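Jilby Single Towel Rail - six months in

Reviewed by Ayana Workneh

Rating: 4 out of 5

We bought two of these when we redid the main bathroom and the ensuite in February. The old rails were the kind with plastic end caps, and both had worked loose from the plasterboard. I wanted something with a proper bracket and a plain shape, in a dark grey that would go with the tapware. The Jilby was the only one at the Wundthorpe showroom that met the list without going over budget.

Installation

The box holds the bar, two brackets, two backing plates, screws, wall plugs and an Allen key. There is a paper template as well, but it had a crease through the middle and I didn't trust it, so I measured off the backing plates and used a level. The wall plugs are fine for masonry. For plasterboard you will want to buy better anchors. I used hollow-wall ones from the shed and have had no movement since.

The grub screws sit on the underside of each bracket and they are very small. I dropped one down the basin waste on the first rail. Oprea, who distribute the range, posted a replacement at no charge and it took 6 days to arrive. Put the plug in before you start.

Allow yourself an hour for the first one. The second took me 21 minutes, including the vacuuming.

In use

The bar takes a full bath towel folded over without sagging, and so far it has also put up with a wet bath mat and a child's dressing gown on top of the towel. The square brackets are easy to wipe. The finish shows dried water spots more than the old chrome did, although a damp cloth takes them off. There is one small scratch near the left end of the ensuite bar, and that was from my watch.

My sister-in-law, Fereshteh Rahimi, has the Prutus version of much the same rail at her place. Hers is lighter and was cheaper, but the bar turns in its brackets when you pull a towel down. The Jilby bar stays put.

What I would change

The bar could be longer. One towel is comfortable, two is a squeeze, and anything pushed up in a bunch takes far longer to dry. The double rail in the same range would fix that, but it sticks out further from the wall and we have a door to clear. I would also like a printed template on stiff card, and a spare grub screw in the bag.

Colour and towels

Dark grey was the right choice for us, though I went back and forth on it - the range also comes in brushed nickel and white. Against a pale lavender-grey wall the dark bar and brackets stand out clearly, and a salmon pink towel warms the whole thing up. A thick, fluffy towel folded over the front leaves just a short stretch of bar showing at either side, so if you like to see more of the metal, go for a narrower fold. I'd buy the same rail again for the laundry, with the better anchors.

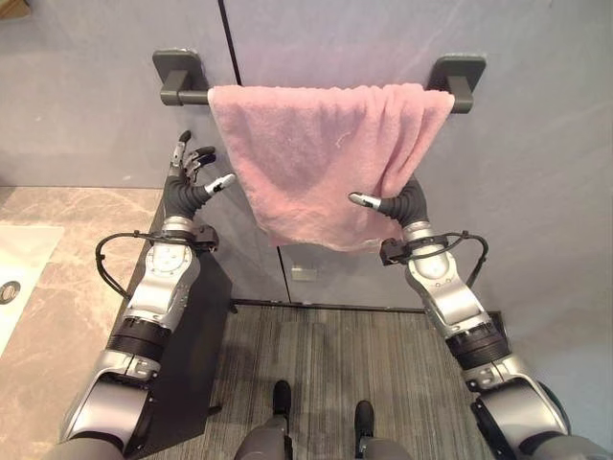
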